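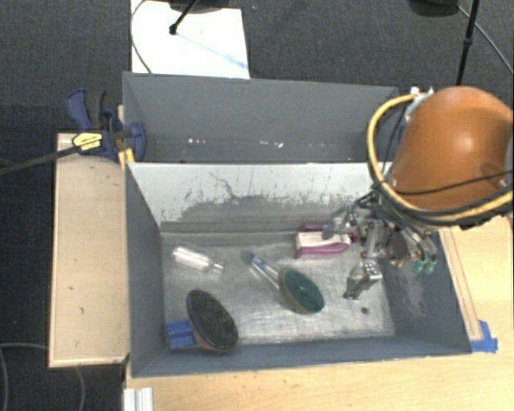
Cuvgate Documentation

## 4.3 Recording a pick by remote control

Complete section 4.2 (homing) before you start. The pick bin is the one in front; the rear bin is the place bin.

1. Check that the bar clamp holds both bins where they meet. Pull on it once by hand.
2. Put the objects in the pick bin. Include at least one transparent item, such as a bottle, and one brush.
3. Set the speed limit on the Lyimo console to 300 mm/s.
4. Hold the enable switch and bring the gripper over the object to be picked.
5. Press **Record**. Wait for the tone.
6. Lower the gripper until one finger is above the object. Stop, correct the wrist angle, then close.
7. Lift straight up, move to the rear bin and release.
8. Press **Record** again to end the episode.

> **CAUTION:** Do not turn the wrist more than one full turn in either direction. The yellow hose can catch on the arm housing.

**Note:** Scratches and scuffs on the bin floor do not affect recording. Do not replace a bin partway through a set.

A set is 17 episodes. Episodes longer than 1,450 control steps are rejected at upload with code 796. Delete the episode and record it again; trimming does not clear the code.

If the arm stops during step 6, release the enable switch, and see section 7.1.

Rev. 4/13/26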